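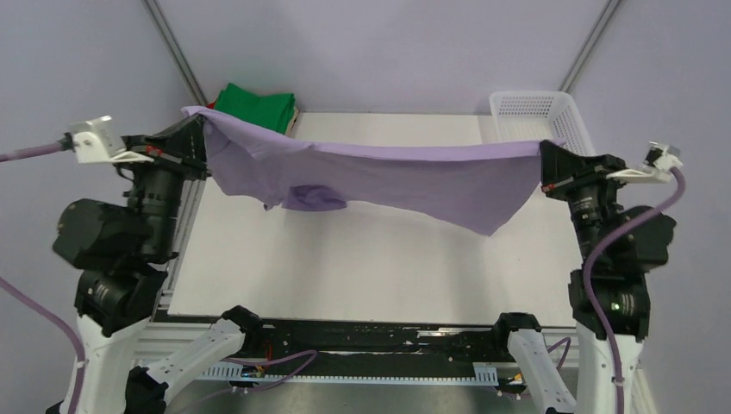
Ruan asked whether the tension check runs off the wrist cameras or the motor currents, and whether it can tell a taut top edge from one that is just hanging. Motor currents only. It can't tell yet, and that was most of today.

2018-05-17, cloth cell, software notes

Started from the Nokora branch of the fold planner, merged with last night's changes to the grasp queue. Merge was clean except for the config loader, which still reads the old gripper limits if the new file is missing. It does this without a warning. I made it fail hard.

The stretch step now works like this. Both arms close on the cloth and lift together, then move apart along one line until the current on the shoulder joints rises above a threshold. Threshold was 2000 in raw controller units, carried over from the towel tests. With the shirt that trips early, during the lift, from the arm's own acceleration. Tried 2498 and then 2794. At 2794 it stopped tripping in the lift, but the arms pulled farther apart than I want and one side slipped out of the jaws on two runs.

Changed approach after that: ignore the current for 11 control cycles after any velocity change, then compare against a baseline taken at rest with the cloth held. Threshold back to 2000 over the old zero for now. The log shows a clear step when the edge comes tight — nothing like it in the lift.

Still open here: the baseline is wrong if a cable drags on the arm while it is being taken. I can see it in the left arm traces more than the right. Need to tie the slack differently or take the baseline twice and throw out the run if they disagree.

Moved on to the release and regrasp. The planner hands over a pair of grasp points from the segmentation mask, and both arms go to a hover pose above them with the jaws open before anything closes. Collar side to the left arm, body side to the right. The mask is good on the flat parts of the shirt. It is poor where a sleeve may be under the body, and the planner has no idea of layers, so it will happily pick a point that takes two.
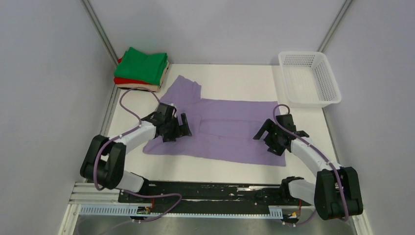
Arne would rather drop the hover pose altogether, on the grounds that it costs time on each fold and the mask doesn't get any better while the arms wait. He has a point about the time. I want to keep it until the second mask check is in — at hover we can still abort without touching the cloth, and the abort path is the only one that has real tests.

We agreed on a flag, hover_check, on by default. He will run his timing set with it off.

Other things:

Benjelloun viewer drops the right arm's transform if the log is opened before the calibration file. Open calibration first. Reported.

Replay tool now takes a start time. Ask me if it crashes on logs from December, the header was different then.

Next: baseline taken twice, then rerun the stretch with the same shirt, then the layer problem. I don't have an idea for the layer problem yet beyond lifting a little and looking again.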